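From: Bronwyn Pryor
To: danko-newsletter list
Subject: Re: November issue, where are we

Quick one, on my lunch. Pages 1 to 6 are at the printer's inbox already, the rest is waiting on Janka's allotment piece and the bus timetable. Timetable has changed AGAIN so don't use the old one. 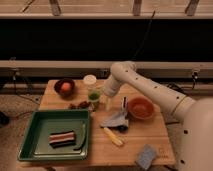 2 min read

On Saturday 5:30 Javiera Rivadeneira wrote:
> Do we still print 168 copies? We had 26 left over last time.
> Also can someone confirm the soup night is at Prallum Hall
> and not the school. Two people asked me.

Print run - let's say 112 and see. Anyone who wants more can have the PDF. Soup night is Prallum Hall, yes, doors at six, bring a bowl. Please put the bowl part in bold, last year was a mess.

Rami, your crossword has two 14 acrosses. Need a fixed one by tonite if poss.

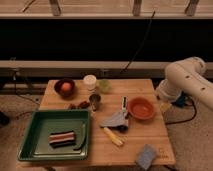
Issue 26, p. 2

Still no letters page. If Oľga's complaint about the hedges is the only one I'll run it on the back, slightly trimed. The letter I mean - hedges too with luck.

Bronwyn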